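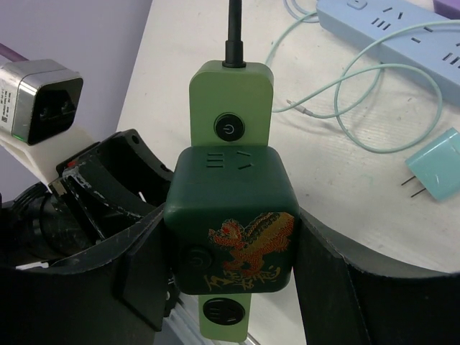
Figure 3. Wrist camera view during the plug-in task: the two curved fingers hold the green cube adapter in front of the light green strip.

4.2 Handling of socket adapters

The Clondell hand is sold as a kit with two curved fingers, a wrist bracket, a small camera and the Zirnari control software. We tested it as supplied, with the finger force and closing speed left at the maker's default values. The only part we added was our own mounting plate, needed to fit the kit to the arm in the Girnton laboratory.

Socket adapters were chosen for this part of the review as they are common in homes and offices and come in awkward shapes. The cube in Figure 3 has softly rounded corners and a slightly glossy finish, and its front carries an embroidered dragon patch. Both matter for grasping. Rounded corners reduce the flat area that a finger can press on, and raised thread may confuse software that looks for plain faces. The fingers therefore take the cube by its sides and leave the front clear.

The adapter trials made up 368 of the 566 attempts in the full test. The other attempts used chargers and loose plugs and are reported in Section 4.3. Each attempt began with the arm in its rest position and ended when the operator marked it as a success or a failure. An attempt was marked as a failure if the adapter fell, if it turned in the grip so far that it could not be lined up, or if the software stopped with a fault. Of the adapter attempts, 241 were marked as successes.

Most failures came from turning in the grip. The curved fingers settle well on round objects but touch a cube over a narrow area, and a small error in height at the moment of closing was enough to tip it. Demirtaş, the firm that distributes the kit, offers a set of flat finger pads as an extra. We did not have these pads at the time of the test and cannot say how much they would help.

The second problem was the view from the wrist. With the fingers closed, they fill much of the lower part of the picture, and the shadow of the object can fall across the strip behind it. Buttons on the strip were sometimes missed for this reason. Loose cable on the table was a lesser problem, though the software did at times propose a grasp on a loop of cable when the adapter was further away.

We saved about 2422 camera pictures from the adapter trials and used them to check the software's own record of each grasp. Where the two disagreed, the operator's mark was kept. The finger surfaces were wiped between runs, and the camera was left in the same position throughout.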